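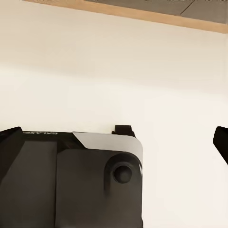
Nirkero wrist-view renders, data card

Summary
Nirkero is a small set of simulated recordings made for a two-finger gripper build in the Grorley shared workshop. All images are computer renders. No photographs are included. The wrist view shows the dark gripper housing low in the image, with the fingers apart and nothing held between them in the opening pose.

Contents
The set holds 241 episodes, split by task into 6 folders. Each episode has one image stream, one table of joint positions and one plain text note. Streams are stored at 60 frames per second. Joint positions are in radians, finger travel in millimetres.

Background
The wall behind the bench is a plain cream surface with no texture. It was kept plain so that finger edges could be checked against it. Models trained only on this set will probably do badly against cluttered walls — mix in other data before use on the bench.

Known problems
Lettering on the housing comes out mirrored and soft. Do not use it for text work.
Folder 4 was rendered with an older finger model. The closed position is slightly wide.
Contact forces come from the simulator and have not been compared with the real arm.

Loading
Run the Aditz loader from the top folder and give it the folder number. It reads the joint table first and stops if the row count and the image count differ. Delete the cache after changing the frame rate.

Credits
Scene and lighting by Fiorella Bianchini. Joint tables by Sandro Longo. Loader by Aaliyah Bélanger.

Changes
February 9, 2018 — first release to workshop members. Folder 4 is to be rendered again in June with the current finger model.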